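## About Usmont

Usmont is a small nursery and after-school club for children from 2 to 10 years. We opened in June with one room and a borrowed piano, and now we have 53 children in two houses on the same street, the yellow one and the one with the garden.

Our working languages are English and Romanian. Many families speak a third language at home, and we are glad when children bring it with them. It is not necessary that your child speaks English on the first day. Most of them start to understand the daily routine quickly, and they start to talk when they are ready.

The day begins at 8 with free play. After the morning snack we go outside, also when it rains, so please send boots. Lunch is cooked by Furtună, a family kitchen from our neighbourhood, and the menu hangs at the door. The older children come after school for homework, music and the Comix club, where they draw and print their own small magazine.

We keep the groups small, never over 18 children, and every group has two teachers who stay with it for the whole year.

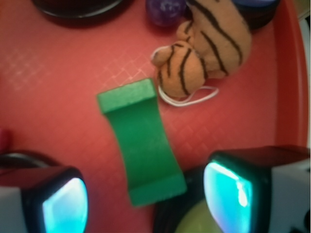
*Green wooden block on a red-orange tray.*

If you would like to visit us, please write or call the office before noon. We show the houses in the morning, while the children are there. Places for the next school year are given in the order in which we receive the forms, and brothers and sisters have priority.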